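Surface Finishes for Worktops and Benches
Handout 4, Materials for Interior Fittings
Tuesday, March 15, 2022

Gloss is measured with a reflectometer at a fixed angle and given in gloss units (GU). 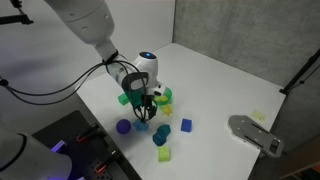
The usual angle is 60 degrees. Readings taken at different angles can't be compared, so the angle must be written next to every value. If a 60-degree reading falls below 10 GU, repeat it at 85 degrees. Above 70 GU, repeat it at 20 degrees.

Terms used in this course
Matte: below 10 GU at 60 degrees.
Satin: 10 to 35 GU.
Semi-gloss: 35 to 70 GU.
Gloss: above 70 GU.
Suppliers draw these lines in different places. The Vidal sample book calls anything under 20 GU matte. Quote the number as well as the word.

Effect of wear
Rubbing polishes a low-gloss coating and raises its reading — the shiny patch at the front of an old desk is the common case. A high-gloss coating moves the other way as fine scratches scatter the light. In the Flerine wear set, each panel was rubbed for 1,551 cycles and read before and after at the same marked spot. Wipe the panel with a dry cloth before each reading.

Light and glare
A low-gloss top spreads reflected light over a wide angle. A lamp above it shows as a broad pale area with no clear edge. On a gloss top the same lamp gives a sharp image that moves with the viewer. Color matters less than finish here, although dark gloss tops make the image easier to see.

For the May session
Read sections 2 and 4 of the Wimader notes. Bring one sample at least 100 mm square, with the supplier's stated gloss value and angle on the back.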